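Home Syllabus Handouts Tool log Contact

Handout 5: Building a hand-held gripper, and what to believe about it
Evening course, shared workshop. Notes by Giorgia Serra

Read this before Sunday. Katia Colombo will run the bench half of the session and she does not repeat herself.

1. The claim

The pitch for a hand-held gripper goes like this. You build a copy of the robot's hand, put a camera on it, walk around doing chores, and the robot learns the chores from your recordings. The Clasach build guide says a beginner can finish one over a weekend. I have watched three groups try. Printing the shell took a weekend. Getting it to close straight took most of February.

2. Parts

Shell: printed, matte gray filament. Glossy filament throws reflections back into the lens.
Fingers: soft rubber, cut with a V notch, ribbed on the inside. The smooth ones from Dotent look nicer and drop pens.
Marker: one printed square per gripper, glued flat. A bubble under the paper is enough to spoil the tracking.
Screws: the guide lists 7 per side. Buy spares.

The Skateo mount fits if you file the lower lip. The Russo mount is supposed to fit without filing. Try it dry before you believe that.

3. Cable

Leave slack where the cable passes behind the notch. Open and close the hand 200 times with the cable in place, then look at the insulation under a lamp. If it is shiny in one spot, it is rubbing. Reroute it now.

4. Checking the view

Before you record anything, hold both grippers out in front of you and look at what the camera gets. A wide lens takes in far more than the fingers. It picks up the ceiling lights, the other benches, any mirror on the wall and whoever is standing across the room. The guide calls this "rich context." Maybe. I would want to see a test in a second room before I repeated the phrase.

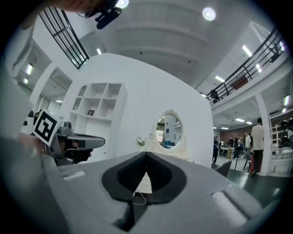 Note also that the gripper's own body takes up a good part of the view. If you shift the camera mount after calibration, even a little, throw out the calibration and do it over. Last term's group did not, and file 3053 is where they noticed.

5. For the session

Bring your shell assembled, fingers fitted, marker still unglued. Write down one task you think the build can record well and one you think it can't, with your reasons. "The guide says so" will be handed back.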